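Start Büro Küche Werkstatt Tests

Caltus Schreibtisch mit Trennwand: endlich Ruhe am Platz!

Ich bin wirklich begeistert. Die weiße Platte ist schön lang, und die dunkelgraue Stoffwand schluckt mehr Gerede, als ich dachte (wir sitzen zu siebt im Raum!).
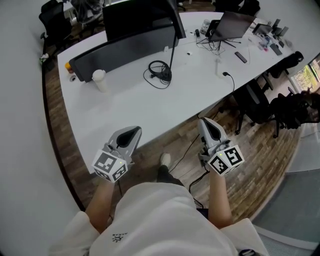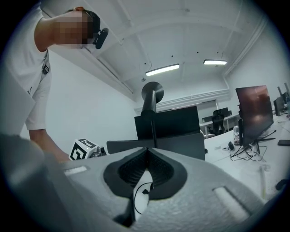

Am langen weißen Tisch, Monitor jeweils von hinten.

Die Kabeldurchführung sitzt genau richtig, und der Aufbau war in 2 Stunden erledigt. Bei 700 Euro hätte ich mir nur eine Kabelwanne dazu gewünscht.

Danuta Zalewska

Kontakt | © Plirkach | Nach oben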